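Ticket: Online booking drops second guest
Opened by: Salamatu Arthur, Dandside front desk
Assigned to: Mawuli Amissah, Trornar support
Status: Waiting on customer

Salamatu, 9:40 am
Since the January update, bookings for 2 guests save with only the first name. The confirmation email shows both. Tried in Gyamfi and on the desk PC, same result.

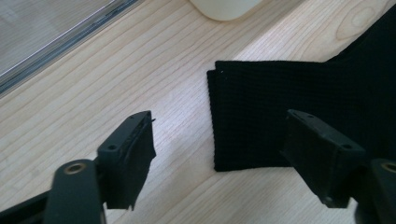 Attachment 1: tabletop, clear container at upper left

Mawuli, 10:15 am
Thanks. I can reproduce this on a test account. Guest names are written by the Sorier sync, and it times out after 4 seconds — the first name is already stored by then. Please set the timeout to 40 under Settings, Sync, then save and log out. 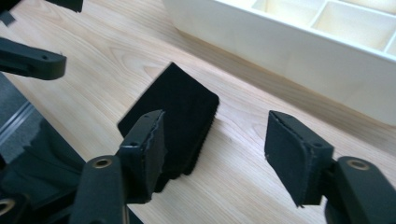

After you log back in, make 3 test bookings with two guests each and open them from the calendar view. The list view is cached and may still show the old record.

Salamatu, 11:05 am
Timeout changed. Two of the test bookings kept both names, the third did not. That one had an accent in the surname.

Mawuli, 11:20 am
That is a separate fault — I've opened a new ticket for it. Please send the booking reference and leave the timeout where it is.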